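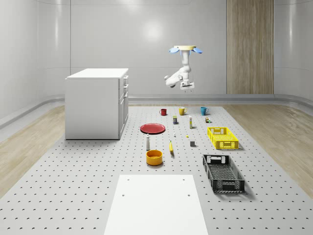
Render: Irena Michalski, from the Keltis practice room

I've been putting off this review of the Lallel hand controller because I kept wanting one more evening with it, which probably tells you how I feel! You hold it like a fat TV remote, the arm follows your wrist, and every run gets saved for the robot to learn from. I did all my teaching in simulation, in the room with the hanging white arm, and I've now recorded 262 runs, of which 257 were good enough to keep.

The yellow banana into the orange-yellow bowl was my starter task, and a forgiving one. Mugs are harder (those handles!), and the red plate, lying flat as it does, took me 33 tries before I was happy. The trigger is lovely and light, so you can close the gripper gently. My old Ploltley felt like squeezing a stapler.

Two grumbles. The wrist strap is too short for me, and the button to throw away a bad run sits right by the save button. Otherwise I'm very fond of it, and I'd buy it again.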